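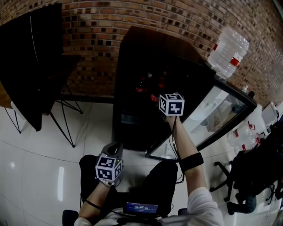
Se busca persona para reponer neveras (y no perder la calma)

Bamedmont busca a alguien para el turno de mañana en la reposición de bebidas de sus salas de descanso. El puesto consiste en que la gente abra una nevera con puerta de cristal y encuentre dentro algo que beber. Parece poco. Luego llega la hora del café y se ve que no.

Qué harás

Recorrer las 4 salas del edificio de Grerar con un carrito que gira bien hacia la izquierda. Retirar lo caducado, colocar lo nuevo detrás y lo viejo delante, y dejar las etiquetas mirando a la puerta. Limpiar los cristales por fuera y por dentro; las huellas vuelven a los diez minutos, no te lo tomes como algo personal. Pasar la mopa por el suelo de baldosa blanca, elegido por alguien que no lo friega. Recolocar mesas y sillas, que por la noche emigran. Anotar los faltantes en la hoja de Berisha, nuestro proveedor, con letra que se entienda en el almacén.

Qué pedimos

Puntualidad a las 6:30. Poder levantar cajas de agua sin heroicidades. Castellano suficiente para leer una fecha de caducidad y para explicarle a un ingeniero que no, el zumo de piña no va a volver. Se valora experiencia en hostelería, supermercado o familia numerosa. El carné de manipulador de alimentos lo pagamos nosotros si no lo tienes.

Qué ofrecemos

Contrato de media jornada, con alta desde el primer día. Plus de transporte de hasta 191 euros al mes, según distancia. Uniforme de Brarent, cuyas tallas conviene probarse antes de firmar nada. Bebida gratis durante el turno, dentro de lo que un cuerpo razonable tolera. Salida a las 10:30, con el resto del día por delante.

La formación dura una semana y la da Keabetswe Visser, que lleva la reposición de la planta baja y tiene opiniones firmes sobre dónde va el agua con gas. Se recomienda escucharlas enteras.

Cómo presentarse

Deja tu currículum en recepción a la atención de Todor Vlachou, con la referencia 318 escrita en el sobre, o llama a la extensión 591 por la tarde. Basta con una página. Las cartas de motivación se leen, pero si tu pasión desde la infancia son los refrescos, preferimos que nos lo cuentes en persona.

Incorporación en noviembre.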